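The Shiny Table and the Front Room

I have been promising a front room post since April, and several of you have been kind enough to keep asking, so I made myself a pot of coffee this morning and sat down to write it before I could find another closet to clean out. It's mostly going to be about the table. I know I said it would be about curtains! The curtains are in here too, further down, but the table has taken over my life a little and I want to talk about it first.

If you've been reading for a while you'll remember that we had a pine chest in there for 9 years, and that I loved it the way you love an old coat. It held blankets and board games and somebody's outgrown soccer cleats, and you could put a wet glass on it and walk away. Then my sister-in-law needed something for the foot of her bed, and off it went, and we spent the summer with our drinks on the floor.
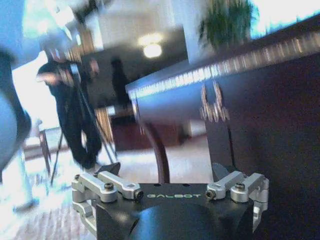
Posted by Chelsea Dawber
25 October 2019

So, the table. It came from Phyllis Wainwright, over on the other side of Gatbridge, who was moving in with her daughter and had decided she wasn't going to pay to store a single thing. She had a notice up at the library with little tear-off strips at the bottom, and mine was the last strip (I took that as a sign, though my husband says I take everything as a sign). I went over there to look at a lamp. I didn't buy the lamp. I came home and measured the space in front of the settee, called her back, and said yes to the table before she'd finished telling me what she wanted for it.

It is dark. I want to be clear about that for anyone who pictures me as a white-paint-and-linen person, which I was, I suppose, until this fall. It's a kind of deep navy black with a high shine, and depending on the light you get more of the blue or more of the black. In the evening with a lamp on I'd swear to you it was plain black. In the daytime, with all that window behind it, the top goes the color of a lake. There's a thin line of gold trim running along the front and a little gold pull in the middle that looks to me like a wreath, although Phyllis always called it the crest, and she had it a lot longer than I have, so maybe I should call it the crest too. And the legs curve! I have never owned anything with a curved leg before and I feel very grand.

Now for the part you came for if you also own something shiny, and that is how to keep it looking halfway decent. I asked Phyllis, and she told me she dusted it every morning before breakfast with a piece of old flannel. I nodded as if I were a person who might do that. I'm not. What I do is keep the flannel in the basket by the stairs and give the top a pass when I happen to be going by, and then once in a while, when people are coming, I do it properly.

Properly means a soft cloth first, dry, to lift the dust off so I'm not grinding it around. Then a second cloth, barely damp, and I do mean barely. I wring it out, think it's done, and wring it again. I go the long way across the table in straight lines. For years I cleaned everything in circles, and on pine it made no difference at all, but on this top you can see every circle when the sun comes in low. Then a dry cloth again right behind it. The gold parts get only the dry cloth. I use an old soft toothbrush around the pull, very gently, where the dust likes to settle in the little shapes.

I did try a polish. I bought a can of Plerance on the recommendation of Malcolm Hebden at the hardware store, and I followed the directions, and it was pretty for an afternoon and then seemed to pull in every bit of lint in the house. Malcolm thinks I used too much. He may be right, I have a heavy hand with anything in a can. It's under the sink now if anyone local wants the rest.

Fingerprints are just going to happen. I've made my peace with that.

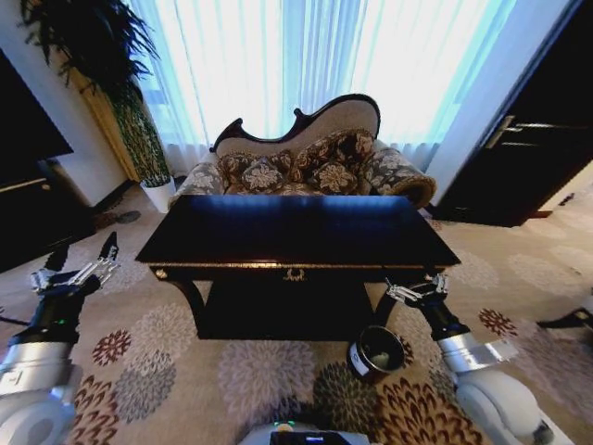
Filed under: The Front Room

I promised curtains, so let me get to them. When we moved in, that whole stretch of window had heavy green drapes that I think had been there from the beginning of time, and we kept them closed half the day so the neighbors wouldn't watch us eat toast. I wanted something I could leave closed and still have the light, and I went back and forth between two kinds of sheers until everyone was sick of hearing about it. The ones I chose go all the way to the floor and hang in nice long folds. On a bright day they just glow, and the room feels twice as big as it did with the green. Anything dark you put in front of them looks darker, which I hadn't thought about in advance, and it's part of why I like the table there so much.

They needed hemming, of course. Each panel was 2 inches too long. I pinned them while they were hanging, left them a few days to drop, and then re-pinned, and I would tell anyone to do the same, even though living with pins in your curtains is a nuisance and I stepped on one.

The settee you've met before, with its carved frame and the wavy top that my mother used to call the seashell, though it doesn't look like a seashell to me. I have considered reupholstering it more times than I can tell you. The back is a light beige and the arms are a gray and white flowered fabric, and on paper those two shouldn't get along with a blue-black table and gold trim. But then I put the brown cushions on it, the ones with the big cream flowers, and everything seemed to settle down and speak to each other. I'd had them in a bag in the guest room! I paid $24 for the lot at the church sale and then decided they were too much. They are a bit much. I like them very much anyway.

One thing I'm still fussing with is how far the table ought to sit from the settee. Too close and you have to go in sideways, too far and you're leaning out over your knees to reach a cup. I've been nudging it a little one way and then the other for weeks, lifting each time (please lift, don't drag, those curved legs make me nervous), and I believe I'm nearly there. Jericho Mercado came by to return our ladder and sat down and got up again with no trouble, and he is a very tall man, so I'm counting that as a good test.

Still on my list are coasters I don't hate, something low to go on the shelf part underneath, and felt pads for the feet. If you've found felt pads that stay stuck for longer than a month, please leave me a comment and tell me what kind. I've been through two brands already and keep finding them on the bottom of my socks.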